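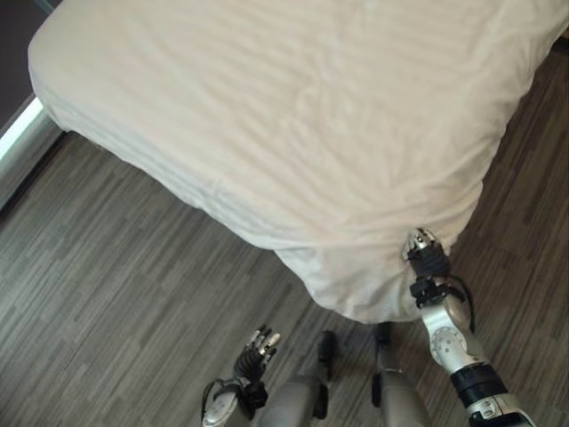
Celeste Calado wrote back after our last update that corners were the thing she would judge the Kesten kit on, and that a robot which could only smooth the middle of a sheet was no use to her guest houses. Fair enough! Corners have had most of our attention in August, and I'm delighted with how much there is to tell you.

Trial of the Kesten bed-making kit, progress to the end of August

We ran 333 corner attempts on the large bed at Jornside, all with a plain off-white fitted sheet. The right hand does the gripping and tucking while the left stays open and clear of the bed, and Junpei Murakami's new finger settings have made the grip far gentler on the cloth (he has kept every sheet, so you can check the seams yourselves).

The weak spot is still the near corner. Cloth bunches below the mattress edge and the hand sometimes tucks the bunch instead of the hem. Arnov have sent revised software for this, and Ladi Onuoha loaded it at 4 pm on our last test day, too late for results in this report.

Spending: 400 pounds went on spare fingertips and sheets, within the budget you agreed. We would like to move 30 pounds from travel to laundry.

Next: 24 full bed changes in September, pillows included, which we can't wait to try.

Dale Ouellet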